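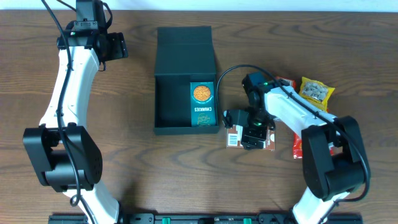
An open box on a brown wooden tabletop.

Flultden box library reopens with longer loans

Families in Flultden will be able to borrow board games, jigsaws and craft kits again from 18th April, when the village's much-loved box library opens its doors after a winter of sorting, mending and a fair amount of hunting for missing dice.

The library, which lends everything out in boxes so that it can be carried home on the bus without bits falling out all over the top deck, now has 661 titles on its shelves. A good many of them came from households in nearby Clolladard, where a spring clear-out brought in far more than anyone had dared to hope for – including several very handsome old jigsaws and a marble run that took two people to lift.

Regular borrowers will notice a few changes. Loans have gone up from 20 days to 30, which ought to please anybody who has ever had to break up a half-finished jigsaw on the dining table and take it back in pieces. Each household may now have four boxes at a time, and there is a new shelf near the door for games that can be played by one person, something older members in particular had been asking for.

The reopening has been helped along by a grant of £3,000 from the Tetteh Fund, most of which has gone on new shelving, better lighting and a proper heater for the back of the hall (those who came along last January will remember keeping their gloves on to look through the card games). What is left will go towards large-print rule sheets and a small stock of spare counters, pawns and sand timers.

Prornus, the bookshop on the corner of the green, has agreed to take returns during its own opening hours, so there is no need to rush back before the hall closes. Boxes can be left at the till, and it would be a great kindness if the lids were held on with a bit of string or a stout elastic band.

Joining is free for under-16s and costs £5 a year for everybody else. New members should bring something with their address on it. Tea and cake will be served on the opening morning, and donations of complete games are still very welcome – jigsaws too, even with a piece missing, as long as there is a note in the box to say so.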